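Search news, sports, obituaries

We use cookies to improve your visit. By continuing you agree to our cookie policy. Accept

New guardrail approved for Chauvin Road

May 27, 2022

County supervisors voted Thursday to extend the guardrail on Chauvin Road, the two-lane route between town and the Truvach mill. The work will add 4000 feet of rail in three sections and is expected to be finished by December.

Residents had asked for more rail near the bends. The county recorded 14 run-off-road crashes on the route in the past five years.

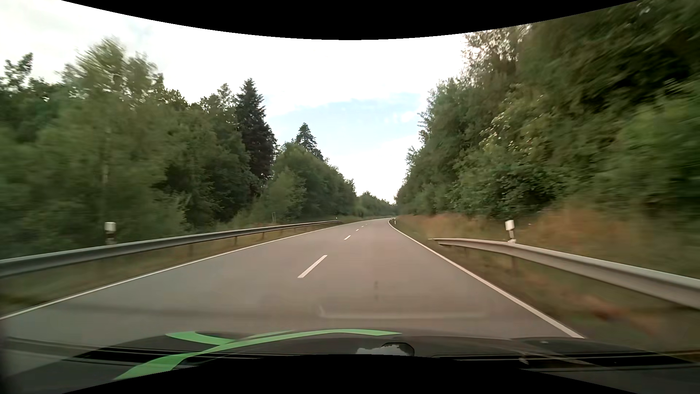
Chauvin Road has guardrail on both sides ahead of a gentle right-hand bend.

Ralix Paving will do the work under a contract that also covers mowing the shoulders. One lane will stay open during the day – flaggers will direct traffic – and both lanes will be open overnight.

Comments (3)

millroad24: Good. Do the edge lines on the north end too while they're out there.

T. in Iketeo: Will the school bus stops move? The article doesn't say.

grandpa_joe: Glad to hear about the mowing.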